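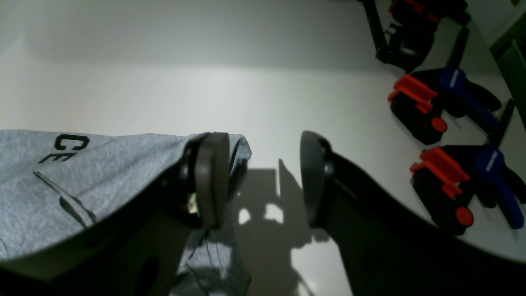
19/03/2019

Report of the group project "One Evening, One Kitchen"
Group members: Areeba Warraich, Pornthip Petchrat, Saeed Farahani
Supervisor: Mwajuma Waweru

For our hospitality course we had to plan and hold a tasting evening for guests who don't know the food. We chose the cooking of the Kenyan coast. Our partner was Kinyua, a small restaurant in Hernedden, and its cook Narayanan Palaniappan allowed us to use his kitchen after closing time. I wrote this report and the others have corrected it.

## Planning

We started in February. The college gave us a budget of £620 and we were not permitted to ask more than a small ticket price. Pornthip wrote the menu with Narayanan. It had 3 courses:

- cassava crisps with lime and chilli
- fish in coconut sauce, with rice and a green mango salad
- mahamri (a fried bread with cardamom) and spiced tea

Saeed wanted also a grilled octopus, but the price was too high for us. The coconut milk, the rice and the spices came from Tallwood, a wholesaler near the station. We printed 200 leaflets and left them in the library, two cafés and the sports centre.
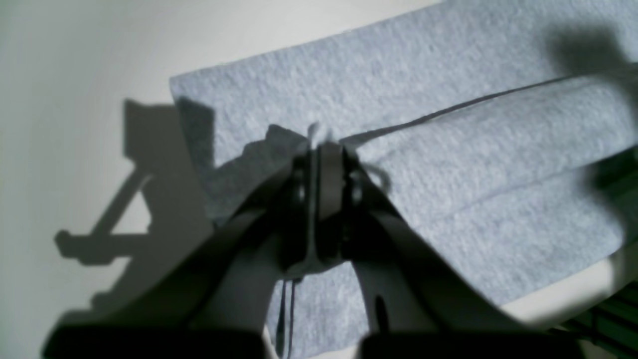

## The evening

The guests arrived earlier than we expected, and the crisps were not yet fried. Areeba went from table to table with the tea, so the last course was partly served first. Some guests thought this was the custom. The fish was the favourite dish on the comment cards. The mango salad was too sour for several people, and one guest wrote that she would like it with less lime and more peanuts.

Mahamri must be eaten quickly, and we fried it in small portions. For this reason the end of the evening was slow. Two tables left before they received theirs.

## What we would change

The fish could be cooked half an hour later. We should also write the allergens on the menu itself, as guests asked us many times about nuts and shellfish. On the leaflet the street name was missing, and Saeed had to stand at the corner to meet people.

The remaining coconut milk and rice stayed with Narayanan. The receipts are in the folder which we gave to Ms Waweru.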